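The tidy-up that never quite ends
At Firnel's open day, the toys were winning
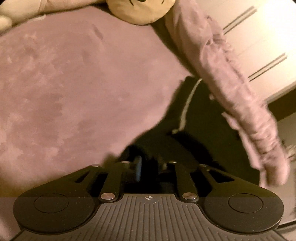

Firnel wants to sell you a robot that clears up after your children, and on a Thursday in May it opened its doors at Motudberg to show how far it has got. I came away less convinced than the man beside me, who clapped.

The lessons come first. People pick up soft toys with a hand-held gripper, a camera watches, and the software is meant to learn from it. Peter Oravec, who runs the project, told me they had 1145 recordings so far. How many had led to a robot doing the job alone? "We're looking at that," he said.

Then came Pinto, the robot itself. It took 266 seconds to put one rabbit in a box - I timed it - and a member of staff moved the box.

Plush is hard, I was told, as it squashes and slides. Fair enough. But I'd want to see it cope with my landing before I paid a penny.

Comments (2)

Lakmal Haque
I was there too. The second run was quicker, to be fair.

trandside_mum
My toddler is slower than that and he eats the rabbit.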